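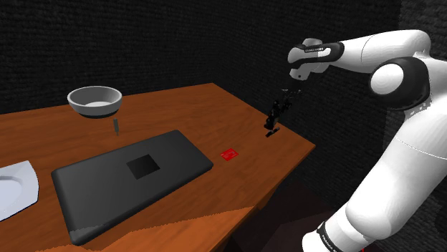 My landlady in Birkden, Lucie Girard, holds that soup is a moral question. I rented her back room for a winter when I was young and owned one saucepan, and every February I think of her and start chopping leeks. Her leek soup takes all afternoon and tastes, for the first three hours, like hot water that has been told about a leek. Then something happens. I have never caught it happening. What I can tell you is that it deserves a plain round bowl, a gray one with a pale rim, set down on bare wood with no placemat and no parsley. Lucie considered parsley a cover-up.

I have tried to improve on her recipe 9 times. I added cream. I added a smoked cheese from Marchand, the shop by the station, which cost more than my shoes and made the kitchen smell like a fire drill. Once I used 700 grams of potatoes, because I misread my own handwriting, and we sliced dinner.

This year I did it her way. Leeks, butter, salt, one potato, and 20 minutes of sitting on my hands each time I wanted to stir. My husband had two helpings and asked what was different.

"Nothing," I said – and he nodded as if that were an herb.

There's a quart left in the freezer, labeled 28th February. I give it until tomorrow lunch.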